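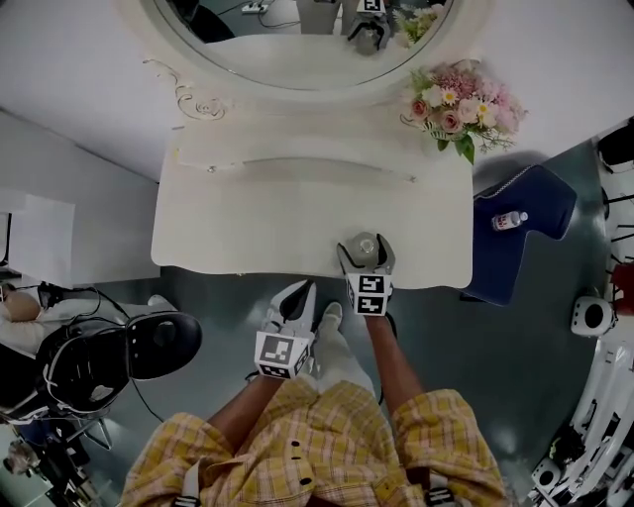
How to Blend Your First Perfume at Home

By Clementina Bastos
Updated 2023-06-21

Making perfume is the most fun I have ever had with a scale and a notebook, and I say that as someone who also bakes bread. You can start with ten materials and one free afternoon, and by the end of it you'll have something that smells like nothing in any store. It may be a bit lopsided. My first one smelled like a lemon that had moved into a barn, and I wore it for a week, I was so pleased with myself!

This page walks you through a simple citrus and wood scent, start to finish. I've kept the method close to how I work now, which is in small dilutions, so a mistake costs you pennies.

What you need

Ten 15 ml dropper bottles for your dilutions
A few 10 ml bottles for trials, with caps that close tightly
A scale that reads to 0.01 g
Plastic pipettes, plenty of them
Paper smelling strips (strips cut from plain watercolor paper work fine)
Labels and a pen that doesn't run when alcohol gets on it
Perfumer's alcohol
A notebook

About the alcohol: buy the kind sold for perfume. Rubbing alcohol has a smell of its own that will sit on top of everything you make, and vodka has too much water in it, so your oils turn cloudy and can separate. Perfumer's alcohol is very flammable. No candles, no stove, no space heater nearby, and keep a window open.

The scale matters more than anything else on the list. I use a small Vondholm pocket scale that I bought secondhand, and it has been great. Any scale with two decimal places will do the job. Check it now and then against its calibration weight if it came with one.

The materials

Here is the full set for the recipe below:

Bergamot, bergapten-free (often sold as FCF)
Pink grapefruit
Cardamom
Lavender
Geranium
Atlas cedarwood
Vetiver
Benzoin resinoid
Labdanum absolute
Iso E Super

The last one is a synthetic. Please don't skip it on principle! It's soft and woody and a little hard to smell by itself, and it gives the other materials some air. Plenty of people sniff the bottle and get nothing at all, then notice it an hour later from across the room.

Get the bergapten-free bergamot. Regular cold-pressed bergamot can cause nasty burns on skin that gets sun. If your grapefruit is cold-pressed, read the supplier's sheet on that too, and wear the finished scent under clothing on beach days.

For all your materials, look up the current safe use levels with your supplier before you put anything on your skin. Good suppliers post them. If you're pregnant, have asthma, or react easily to scented products, talk to your doctor first. And keep the bottles away from pets and kids, cats especially.

Step 1. Make your dilutions

We want every material at 10 percent by weight. That means one part material to nine parts alcohol.

Put an empty dropper bottle on the scale and zero it. Add 1.00 g of the material. Then add alcohol until the scale reads 10.00 g. Cap, shake gently, label.

Write the name, the strength, and the month on the label. I mean it about the strength. I once spent a whole evening confused by a vetiver that had eaten my entire blend, and of course I had grabbed the full-strength bottle.

Benzoin and labdanum are thick. Stand the closed supplier bottles in a mug of warm tap water for ten minutes, dry them off, and they'll pour much better. Keep the mug well away from the alcohol while you work. If there's still a bit of sediment in your benzoin dilution the next day, let it settle and draw from the top.

Citrus oils go off faster than the rest, so make those dilutions small and keep them in the fridge. Woods and resins are happy in a drawer.

Step 2. Smell everything, slowly

This is the step everyone wants to rush, and it's my favorite. Put one drop of each dilution on its own strip and write the name on the other end. Smell it right away, then after ten minutes, then after an hour, then before bed, then the next morning.

Write down whatever comes to mind. "Green pepper." "Inside of a violin case." "Grandpa's truck." Silly notes are the ones you'll remember. My friend Kibet Makokha wrote "wet pencil" for cedarwood years ago and I have never been able to smell it any other way.

You'll see quickly which materials leave and which ones stay. Grapefruit is mostly gone while you're still admiring it. Vetiver will be there at breakfast. People talk about top, middle, and base notes as if there were walls between them, but once you've watched ten strips fade over a day you'll have a much better feel for it than a chart can give you.

Don't do more than five or six materials in one sitting. Your nose gets tired. When it does, go outside, or smell the crook of your own elbow for a bit. (I've never had any luck with the coffee bean thing.)

Step 3. Build a small accord first

An accord is just two or three materials that smell good enough together to read as one thing. Start with cedarwood and bergamot.

In a trial bottle, put 3 drops of cedarwood and 3 of bergamot, both from your 10 percent dilutions. Dip a strip and smell. Now make another with 2 and 4, and another with 4 and 2. Smell all three next to each other. They're so different! The one heavy on bergamot is almost tea. The one heavy on cedar has a dry, pencil-shaving edge with a bit of brightness sitting on it.

Pick the one you like and add a single drop of lavender. Smell again. You've started.

Step 4. The recipe

All of these are drops of the 10 percent dilutions, and they add up to 60.

Bergamot 15
Pink grapefruit 6
Cardamom 2
Lavender 8
Geranium 6
Atlas cedarwood 11
Vetiver 3
Benzoin 4
Labdanum 1
Iso E Super 4

Add them from the bottom of the list up. The heavy materials go in first, and you smell the bottle each time you add something. It's like watching a picture get colored in. When you reach the lavender the whole thing suddenly turns toward a barbershop, and then the citrus comes along and pulls it outdoors again.

Put the bottle on the scale before you begin and write down the weight after each material. Drops are quick and cheerful, but they vary a lot between pipettes and between oils. The weights are what let you make it again.

Once it's all in, you have a finished scent at 10 percent strength, light and easy to wear. There's no need to add more alcohol.

Step 5. Wait

Cap it, put it somewhere dark and cool, and leave it for two weeks. Smell it on day one, please, and write that down, but don't judge it. Fresh blends often have a sharp, scratchy feel from the alcohol, and the parts seem to stand next to each other without talking. After two weeks it's rounder. After a month it's rounder still, and that's when I decide what to change.

Before you wear it, patch test. One small dab on the inside of your forearm, then leave it for a day. If you get redness or itching, wash it off and don't use it.

Step 6. Change one thing

Now make version two, and change exactly one material. I know, I know. You'll want to change four. If you change four and it gets better, you have no idea which one did it.

A few directions that work well with this base:

Too sharp at the start? Drop the grapefruit from 6 to 3.
Want it cozier? Benzoin up to 7. It gets a soft vanilla warmth that's lovely in October.
Too much like soap? Take the geranium down to 4, and leave the lavender alone until you've smelled that.
Disappears too fast? Add one more drop of labdanum. One! It's strong stuff, all amber and leather.
Want it earthier? Vetiver up to 5, with the same warning.

Number every version, including the bad ones. My citrus and wood scent settled down at version 37, and I went back to version 9 to get a cardamom idea that I'd crossed out with great force.

Scaling up

When you love a version, switch from drops to grams for good. Divide each weight you wrote down by the total weight of the trial, and you have each material's share. Multiply by the size of batch you want. So if bergamot was a quarter of your trial and you want 30 g of finished perfume, you need 7.50 g of the bergamot dilution.

Glória Seixas, who taught me most of what I know about keeping a formula tidy, puts the shares in one column and the batch weights in the next, and leaves a third column blank for what the scale really said. I've copied her and it has saved me several times over.

Common problems

My blend is cloudy. Usually there's water in it somewhere. Check that your bottles were fully dry and that your alcohol is the right kind. Sometimes it's waxy bits from a natural absolute, and a day in the fridge followed by a coffee filter will clear it up.

I can't smell it on myself anymore. That's normal. Go for a walk and come back, or ask someone else.

It smells great on paper and odd on skin. Skin is warmer, so everything lifts off at a different pace. Trust the skin.

The sprayer leaks. Try a crimped sprayer, or just use a dabber bottle. The screw-on ones from Drosetti have held up for me, as long as I don't lay them flat in a bag.

Where to go next

If you've finished version two and you're already thinking about version three, pick up a small bottle of Hedione and add four drops to the same recipe. It's airy and faintly like jasmine, and it does something wonderful to bergamot. Dilute it to 10 percent like the others, smell it alone for a day, and start a fresh page in the notebook.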